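Handout 6: Signing and encrypting email

Module notes, Ourania Alexiou
Updated 12/12/2024

Bring these notes to the lab. The exercises at the end need the Zesby mail client installed and a working test account on the Furna server. If your account was locked last week, ask for a reset before you arrive.

1. Where we got to

Last time we looked at transport encryption, where the link between two mail servers is protected but the message itself is stored in readable form at each end. Anyone who can read the mailbox on the server can read the message. This week we move the protection to the message, so that the servers in between handle something they cannot open.

There are two common ways of doing this: OpenPGP and S/MIME. They use much the same mathematics. The main difference is how you come to believe that a key belongs to a particular person.

2. Key pairs

Each user has a public key and a private key. The public key can be given to anyone. The private key stays with its owner, normally protected by a passphrase.

To encrypt a message, the sender uses the recipient's public key. Only the matching private key will open it.
To sign a message, the sender uses their own private key. Anyone holding the sender's public key can check the signature.

Students mix these up in the exam every year. Work out whose key is used, and which half, before you write anything down.

In practice the whole message is not encrypted with the public key, as this would be slow. The client makes a random session key, encrypts the message with that, and then encrypts the session key for each recipient. A message to 200 people has one encrypted body and 200 small encrypted copies of the session key.

3. What is not hidden

The sender, the recipients, the date and the size of the message are all still visible to the servers. In many clients the subject line is visible as well. Zesby has a setting called Protect subject, which moves the real subject inside the encrypted part and puts three dots in its place. It is off by default.

Attachments are covered if the client uses PGP/MIME. With the older inline format each attachment has to be encrypted separately, and file names are often left readable.

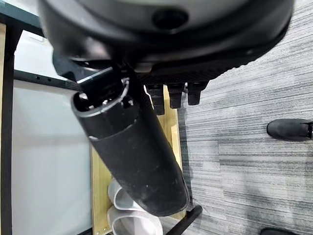
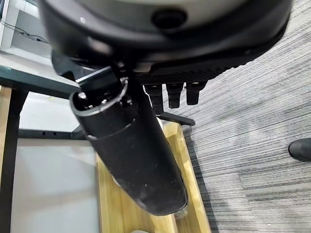 Reading time: 4 minutes

4. Trusting a key

Suppose you receive a public key labelled Christodoulou. The label proves nothing, as anybody can create a key with any name and address on it. You need some other way of checking.

Fingerprint: a short value calculated from the key. You compare it with the owner by telephone or face to face. Do not compare it by email, since the person who sent you a false key could send you a false fingerprint too.

Web of trust: people sign each other's keys. If you trust somebody's judgement, you may accept the keys they have signed. It works fairly well in small groups and is little used outside them.

Certificate authority: the S/MIME approach. An authority checks the address and issues a certificate. This is easier for the user, but you now depend on the authority doing its job.

Trust on first use: the client accepts the first key it sees for an address and warns you if it changes. Zesby does this unless told otherwise.

5. Losing a key

If the private key is lost and there is no backup, mail encrypted to it cannot be read again. A new key pair will not help with old messages.

If the private key is stolen, publish a revocation certificate. Make this when you create the key and keep it somewhere else - a printed copy is fine. Revoking a key tells other people to stop using it. It does not protect messages the thief has already copied.

6. Case for discussion

Indden is a small lettings firm. In June it decided that all mail containing bank details must be encrypted. Staff keys were created on their own laptops and no copies were kept. One member of staff has now left and the laptop has been wiped. Her mailbox holds 1895 encrypted messages.

Which of these can still be read, and by whom? Remember that most clients also encrypt a copy to the sender.
Should the firm have kept copies of the private keys? Consider signing keys and encryption keys separately.

7. Lab exercises

Work in groups of 2.

a) Create a key pair in Zesby using your Furna test address. Set a passphrase and save the revocation certificate.
b) Exchange public keys with your partner and compare fingerprints aloud.
c) Send a signed message with no encryption. View the source and find the signature part.
d) Send an encrypted message. List every header you can still read.
e) Change one character in the saved copy of message (c), open it again and note the exact wording of the warning.

Hand in your answers to (d) and (e) on one sheet, with both names on it. Delete the test keys from the lab machine before you log out.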